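Noslow Career Network
Home | Members | Coaching | Workshops | Newsletter

Newsletter, 13 January 2025

Practice interviews move to a new format

Starting with the next round, the practice interview program will run in pairs of sessions instead of one long appointment. Members who signed up in November under the old format will keep their place on the list and do not need to register again.

Under the old format, a member met once with a coach, answered questions for most of an hour, and got comments at the end. The comments were usually good. The trouble was that people left with a page of notes and no chance to try any of them out. Several members said they went into a real interview the following week and fell back on the same answers they had given in practice.

The new format splits the time in 2. In the first session the member answers a short set of questions and the coach takes notes without interrupting. The coach then picks one or two answers to work on and leaves the others alone. The second session takes place at least a week later. The member gets some of the same questions and some new ones, and the discussion is mostly about what changed.

Isauro Alvarado tried the split format with a small group in the fall and wrote up how it went. Most of what follows comes from his write-up.

What the coaches heard most

The answer that gave people the most trouble was the first one. "Tell me about yourself" sounds easy and tends to get a long reply. In the first sessions members often started with school and worked forward, and were still on their second job when the coach would have wanted to move on. Alvarado asks people to begin with the work they do now, or did most recently, and then give one earlier job that connects to the opening. He tells them to stop there and let the interviewer ask for more.

The second problem was talking about a team. Many members said "we" all the way through. Interviewers want to know what the person in the chair did, and a listener who hears only "we" will guess. Coaches now stop after a story of this kind and ask the member to tell it again using "I" at least once. Some people find this uncomfortable, particularly those who have spent years in jobs where taking credit was frowned on. It helps to name a task: I wrote the schedule, I called the supplier, I trained the new hires.

The third was the gap. Members who had been out of work for a while tended to explain it at length before anyone asked. The advice is one sentence with the reason, one sentence about what they did in that time if there is something to say, and then back to the job being discussed. A member who had cared for a parent went through four versions of that answer before she had one she could say without reading it.

Salary came up less often than expected. Coaches will raise it in the second session for anyone who wants to practice it.

Preparing for your first session

Bring the posting for a job you would apply for. A printed copy is better than one on your phone, as the coach will want to mark it up. If you do not have a posting in mind, choose one from the Ochoa board in the member area. The board was cleaned up over the holidays and the expired listings are gone.

Bring 6 short examples from your own work. They do not need to be polished. A line or two for each is enough, and at least one should be about something that went badly. Coaches have found that members who arrive with examples on paper spend the session practicing, and members who arrive without them spend it trying to remember.

Please do not memorize full answers. A memorized answer is easy to hear, and it falls apart when the question is worded differently.

If you have a recording of an earlier practice interview, you may send it ahead of time. Coaches will not be able to watch all of it, so mark the part you want looked at.

Phone and video interviews

A growing share of first interviews are held by phone or video, and members can ask for either one. For phone sessions the coach will call at the agreed time from a number you may not recognize. Pick up anyway and answer with your name.

For video, check your sound before you worry about anything else. Look at the camera when you are speaking and at the screen when you are listening. Notes are fine, but keep them to a few words each. Reading from the screen shows in the eyes and in the voice.

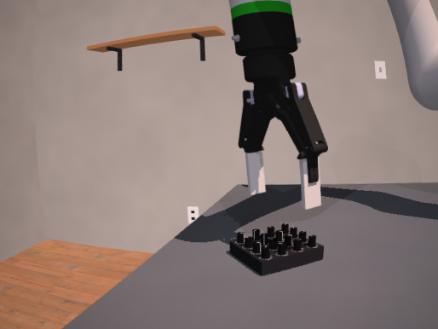 Dolores Uso wrote in after reading the draft of this item to say that a week between sessions is too short for people who work full time, and that she would have used a longer gap to practice her answers on a friend. She also asked whether the second session could be with a different coach, so that she would be telling her stories to someone who had not heard them.

Both requests are reasonable. A week is the minimum, and members can book the second session up to a month after the first. Changing coaches is possible too. The first coach will pass along the notes unless you ask us to hold them back. Put your preference in the comment box when you book.

Booking

Sessions are booked through Stineo, the same system used for the resume reviews. Choose "Practice interview, part one" and pick a time. The system will not offer the second session until the first one has been completed, so there is no need to look for it now.

There is no charge to members. Nonmembers may attend the group workshop on interview questions, which covers some of the same ground without the individual coaching. The workshop handout has been revised and now includes the list of opening questions used in the first sessions.

To cancel, use the link in your confirmation message by noon of the day before. Open times go to the waiting list, and the people on it need some notice.

Questions about the program can go to the coaching desk at extension 3282. Leave a message with your name and the best time to call back.

Also in this issue
Resume review dates
Writing a cover letter for a job you have done before
New listings on the Ochoa board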